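1 min read

Our town, Druvitz, marks its founding on 28th February and this year it turns 172. I'm putting together a list of things people love about the place. What should go in besides the dumplings?

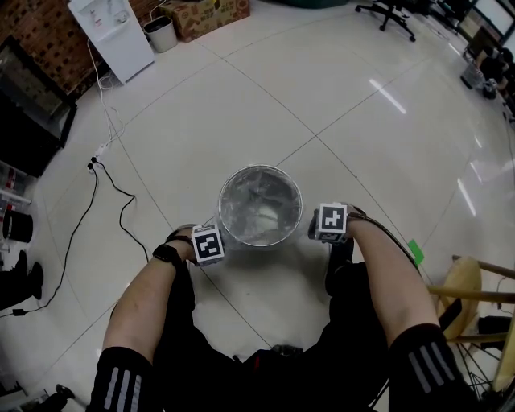 Storum: The lantern walk, first of all. And the brass band, even if they only know 5 tunes.

Szekeres: Dumplings need their own entry - plum ones and cheese ones. I'd add the old ferry to Drukley too. 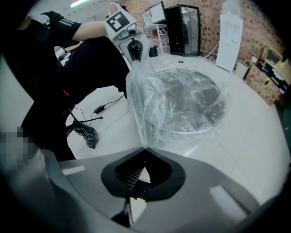 Does the ferry still run in February? Only at weekends, and the last one back is early.

Storum: Put the bakery queue in as well. I waited 20 minutes last year and would again.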